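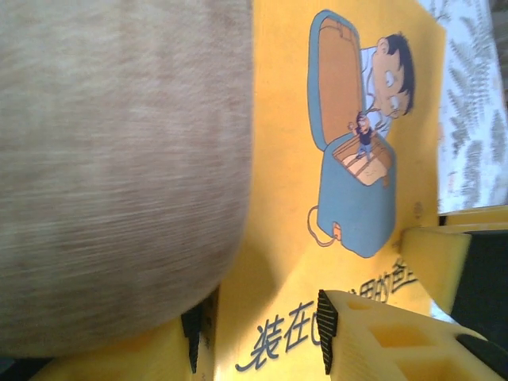
The yellow page with the suitcase, and the tiny person who seems quite at home in it.

I had only planned to stay an hour. The owner of Hailu, a secondhand shop for children's books up the hill in Praltholm, had other ideas, and by the time I left I'd had two pots of tea and was carrying a bag of paperbacks I can't read (no regrets!).

She has 1,492 books in the shop right now, and 274 of them are in Chinese. That shelf is the one I came for. "People walk straight to it," she told me. "They don't read a word of Chinese, most of them. They open one up and they're gone for twenty minutes."

I asked which one she'd show a person who had never been in before, and she went for the yellow page right away. A big spiky-haired fellow is peeking into an open blue suitcase, and inside there's a little bed with a cream mattress and a tiny person standing on it with both arms up. "Is he happy? Is he yelling to be let out? I've changed my mind on that so many times," she said. I said happy. She said her sister says yelling.

What she loves is the bed. "Somebody sat down and drew the boards on it. Stripes and everything! And the inside of the case is that orangey brown, like my grandmother's old luggage."

She started out in April with a table at the Hurnow market and 100 books, mostly her own kids' leftovers. Sales were slow, so she talked to everybody, and half the people she talked to came back with boxes. Sorting is still the part she likes least. The boxes come in faster than she can shelve them, and the back room at Plerkirik, where she keeps the overflow, is down to one narrow path.

Would she ever sell the suitcase book? "Someone offered me 1,000 for it once, as a joke, I think. I put it back on the shelf behind the counter and made him buy an atlas."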